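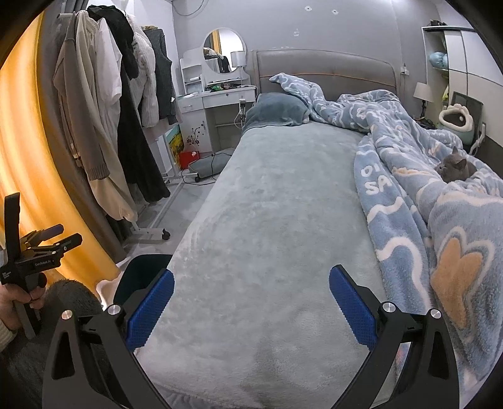
Ticket 398 – Bed making, blanket task
Project: Plidholm
Opened by: Akinyi Lukumay
Status: open

Problem: the policy won't finish "spread blanket" when there is a cat on the bed. It reaches for a fold, stops short and times out. With no cat it completed 121 of 177 runs in August.

Tried so far:
Raised the timeout to 40 seconds. No change.
Retrained with the Ermont demos added. It now closes on the fleece more often, but twice it took the fold right next to the cat. Rolled back.
Lowered grip force. The plush sheet is fine with this, the heavier blanket slips.

Reply from Uria support, 14:20
Please treat the cat as a stop condition for now. The arm should wait and ask for a person.

Akinyi, 15:05
Done. It works, but then a person is making the bed. The customer at Mwaipopo asked if it can do bedrooms yet. I told them pillows and flat sheets, yes – blankets with a pet in them, no. Clothes on a rack are a separate ticket.

Next: record more demos with the cat left where it is and the blanket pulled from the far side only. Keeping this open until those are in.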